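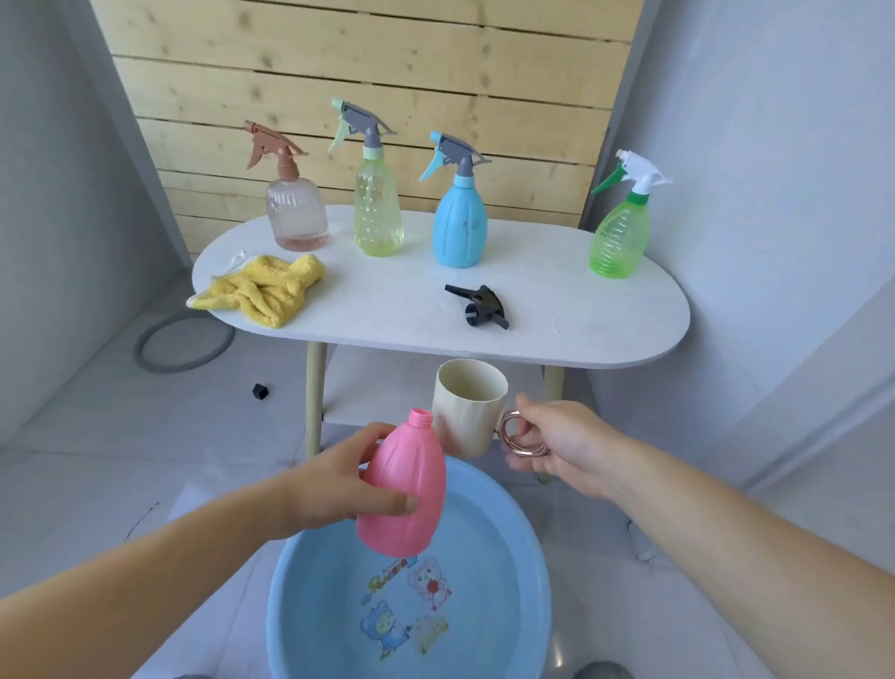
Clean Your Spray Bottles Before They Kill Your Robot Mop

Floors & Cleaning > Robot Mops > When Things Go Wrong

Posted 4/15/20

My Hadus quit on me in the middle of the kitchen with a puddle under it and error 541 on the screen. If you own one of these robot mops you may already know 541. The manual calls it "flow fault" and tells you to call for service. I did not call for service! I took the tank off, and it smelled like a swimming pool with salad dressing in it, and that's when I got the kids out of the kitchen and opened every window we have.

So this page is part repair story, part spray bottle tips, and one serious warning that I'd like you to read even if you skip the rest.

What happened

I fill my mop's tank from spray bottles. I know, I know. The tank has a silly little opening and a bottle with the sprayer unscrewed pours into it nicely, so I mix my floor cleaner in whatever bottle is handy. Most of mine have been through several lives. Window cleaner, plant water, vinegar for the shower door, you name it. The one I grabbed had a bit of something left in the bottom. I thought it was the Plekow floor soap I always use and I topped it up and poured it in.

It was old bleach spray. The tank still had vinegar water in it from the last run.

Bleach and vinegar make chlorine gas. It was a small amount and all I got was a sore throat and a good scare, but a robot mop makes this kind of mistake worse than a bucket does. It was on a schedule. It would have gone off by itself and spread that stuff through the whole downstairs while I was in the shower. The only thing that stopped it was the clog, which I'd been ignoring for weeks.

If it happens to you: get out, get everybody else out, and get into fresh air. Stay out until the smell has cleared. If anyone is coughing hard or having trouble breathing, call for emergency help. Don't pour in more of anything to "cancel it out." And when you do go near the mop again, turn off the schedule in the app first. I forgot, and mine tried to start up again at the next time slot with no tank on it.

The clog

The little filter at the bottom of the tank was packed with gray fluff and soap jelly. Plain warm water and an old toothbrush got it clean. The puddle came from the seal, which had slipped half out of its groove. I pushed it back in with my thumb and it has stayed put so far. A new seal is part number 2680 if yours is torn, and I'd just buy one, they get stiff anyway.

Please don't poke a pin into the spray nozzles on the front. I tried it on my first mop and ended up with a nozzle that shoots sideways.

How I do my bottles now

I did the whole collection in one go, with the bottles up on the little white table and the basin on the floor where I could make a mess. It's the kids' basin with the cartoon stickers on the bottom. You don't need anything special, just a basin, clear water, a cup and a soft cloth.

- Empty first, and one bottle at a time. If you can't tell what's in there, keep it away from the others and don't sniff it to find out. Small amounts of household cleaner can usually go down the drain with lots of water, but check the label if you still have one, and never send two different ones down together.

- Unscrew the sprayer and do the bottle by itself. My big cream cup with the ring handle is good for this: a cupful into the neck, swish, dump, and again. I go three times, and more if it still feels slippery.

- Change the water between bottles. Yes, every bottle. I was lazy about this for years and all I was doing was giving everybody a rinse in everybody else's leftovers.

- Sprayers hold on to old cleaner too. Screw the head onto a bottle of plain water and pump until it has no smell and no suds. Loose sprayers that don't belong to any bottle (I always seem to have a black one lying around) get the same treatment before they go on anything.

- Leave bottles and heads apart to dry overnight. Wipe the table down after, it gets spotty.

- Pick one color for the robot and stick to it. Write ROBOT ONLY on it in fat marker, plus what goes in it. Any bottle that has held bleach never gets used for mop water at my house, no matter how well it was rinsed.

And for the mop itself

Run a tank of plain water through it every 2 weeks. Empty the tank after each run - don't let it sit till the next one like I did. Put in only the cleaner your maker allows, and much less of it than you think. Mine says no vinegar, by the way, on page four, in letters the size of ants. I checked in November when I set it up and then forgot all about it.

I took mine off the schedule completely. Now I press the button myself, once I've looked in the tank.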